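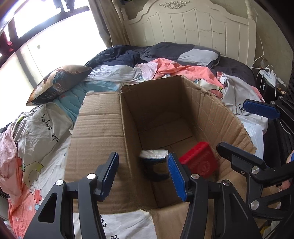 Storing things in cardboard boxes

Cardboard is the cheapest storage material most households have, and it arrives at the door without being asked for. Used well it will last for years in a dry cupboard. Used badly it sags, splits at the corners and leaves dust on whatever was inside.

Single wall or double wall

Look at a cut edge. One row of waves between two flat sheets is single wall; two rows with a third sheet between them is double wall. Single wall is adequate for clothing, bedding, plastic kitchenware and toys. Books, tins, tools and crockery need double wall. If a box has no cut edge showing, press the middle of a side panel with your thumb. A single wall panel gives readily and may keep the dent.

The direction of the waves matters too. A panel is strongest when the ridges run from top to bottom, like a row of small columns. A box with ridges running across its sides can hold a load on its base but should not have another box placed on top of it.

Flaps

The top flaps do more than close the box. Folded in and taped, they hold the rim square and stop the walls bowing outwards. A box without flaps is fine as an open tray for sorting, or on a shelf where things go in and out daily, but it should be treated as the top of any stack.

If the flaps are to come off, do not tear them. Score along the fold with a sharp knife against a steel rule, in two or three light passes, then bend the flap back and cut through the last layer. A torn edge frays, sheds fibre and goes on splitting down the wall each time the box is lifted. An edge that is already ragged can be trimmed level and bound with gummed paper tape, half the width on each side.

Handholds

Cut these 30 mm wide at the narrowest point and at least 60 mm below the rim, with rounded ends. Square corners start a tear. A notch in the rim itself gives good access to the contents but is not a handhold.

Tape

Parcel tape sticks well at first and then lets go, usually in a cold loft. Gummed paper tape, wetted, bonds into the surface of the board and stays put. We use the Skimton 48 mm roll. The Honkanen one is heavier and better on double wall, but it needs more water and a full minute under a flat weight. Run one strip down the centre seam of the base and one across each end.

Damp

Board takes up moisture from the air and loses a good part of its strength in doing so. Keep boxes off concrete floors on two battens, with a 19 mm gap behind them if they stand against an outside wall. Check the base of each box in October, before the heating goes on, and again in spring. A base that feels soft should be replaced, not taped.

Labels

Write on two adjacent sides, never on the lid. Marker on bare brown board is hard to read in poor light — a white label costs very little. The Elness ones peel off cleanly; the Stestireo ones take the surface of the board with them, so put those only on boxes you intend to keep.

Last revised 25th April. The section on tape replaces the earlier advice on string.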